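Machines and Making | Ages 9 to 12
Reading time: 6 minutes

How do you choose a hand for a robot?

By Ludivine Moulin

A robot arm is a set of stiff parts joined by motors. At the end of the arm is the part that does the holding. Engineers call it a gripper. Most grippers have two fingers. They have no skin, no nails and no thumb, and they open and close along one path only.

Two fingers can pick up many things, but each shape of finger suits some objects better than others. The workshop at Brellton compares them. The engineers there, Yi-an Kang and Huw Kneath, give a gripper an object, close the fingers and write down what happens. Then they change one thing and repeat the test. If they changed two things at once, they would not know which one had made the difference.

A roll is a useful test object. It is round on the outside, so a flat finger touches it along a narrow strip and not across its whole face. It can also turn while it is being held. If the fingers close a little to one side of the middle, the roll may be pushed out of the grip altogether.
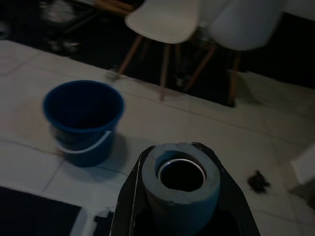

Issue 57

Angled fingers spread in a V shape and come at a roll from both sides. The thick grey roll was held upright, with its open end facing up and its metallic inner ring showing. A camera near the wrist looks along the fingers, so the engineers see the object much as the gripper meets it. The view is close and moves with the arm. When the arm moves quickly, parts of the picture smear. Whatever is held by the fingers moves along with the camera, so it tends to stay sharper than the room behind it.

How hard should a gripper squeeze?

The squeeze is a force, and force is measured in newtons. If it is too small, the object slips. If it is too large, a soft object is squashed. The controller, a small computer that sends orders to the motors, has to stop the fingers somewhere between the two.

On the Brellton test sheet, each gripper gets 300 tries. Each try is marked as one of these:

Held: the object stayed in the fingers until it was put down.
Slipped: the object moved in the fingers but did not fall.
Dropped: the object fell.

Slipped is the hardest one to judge. Yi-an Kang plays the recording back slowly before she fills in that box.

One arm or two?

Small objects need one arm. Long ones are harder. Hold a broom at one end with your fingertips and you will feel the other end trying to swing down. The further the weight is from your fingers, the stronger the turning effect. A second gripper can hold the far end or keep it steady, but the controller must now plan for both arms, and they must not bump into each other.

A second camera helps with this. It is placed high up, where a head would be, and looks down on the arms and the floor between them.

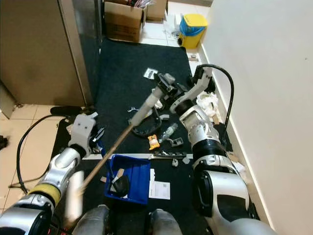 A wooden handle is a fair test for a pair of grippers with dark finger pads. The handle is narrow and the brush or mop head adds weight at one end. One gripper can take the handle while the other works near the head. Small things lying on the mat, such as a water bottle on its side or a snack packet, make the job harder. The controller has to tell the tool from everything else, and a clear bottle is difficult for a camera because you can see the floor through it.

The high camera has a weak point as well. An arm can pass between it and the object, and then the object is hidden. The wrist camera may still see it. Many robots use both kinds and compare the two views.

Try it yourself

You need 2 wooden rulers, a roll of sticky tape, a sock rolled into a ball and a pencil. Hold one ruler in each hand and use only the ends as fingers. Pick up each object 6 times and write down held, slipped or dropped. Next, wrap a rubber band around the end of each ruler and do the test again. Keep everything else the same. Compare the two sets of results for the pencil first - it usually shows the largest change.

Words to know

Gripper: the part of a robot that holds things.
Controller: the computer that tells the motors when to move and when to stop.
Friction: the rubbing force that stops two surfaces sliding over each other.

Contact the Machines and Making desk | © Sillilley Young Readers 2018 | Back to top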